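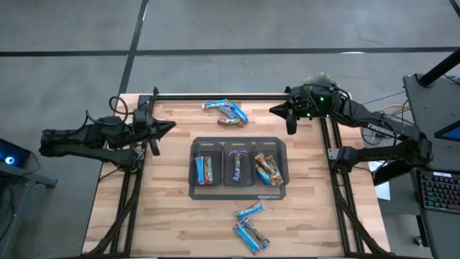 3.2 Sorting packaged snacks into divided trays

The second household task concerned small packaged foods. Participants were given a mixed pile of snack bars and asked to put them away in a divided tray, in whatever order made sense to them. We gave no rule for grouping. Fu and Espinoza had used a similar task with tea bags and spice packets, and we kept their wording for the instructions so that the results could be compared.

Figure 4. Snack bars in a dark gray organizer tray with three compartments. Two bars share the left compartment and one bar in a blue wrapper is in the middle.

Most participants grouped by wrapper color first and by flavor second. Those who sorted by flavor took longer, as they had to turn each bar over to read the label. Bars were usually placed upright when the compartment was deep enough to hold them, and laid flat otherwise. Fiore coded each placement from the session notes, and Gallegos coded them again without seeing the first set. Disagreements were settled by discussion.

A compartment was scored as "shared" if it held 2 or more bars with different wrappers. Shared compartments were common early in a session, before the participant had settled on a grouping, and many were left as they were at the end. When asked, participants said that a mixed compartment did not bother them as long as every label could be read from the front. The same answer came up in the pantry interviews (Section 3.4), where it was given mainly by people who shopped for more than one person.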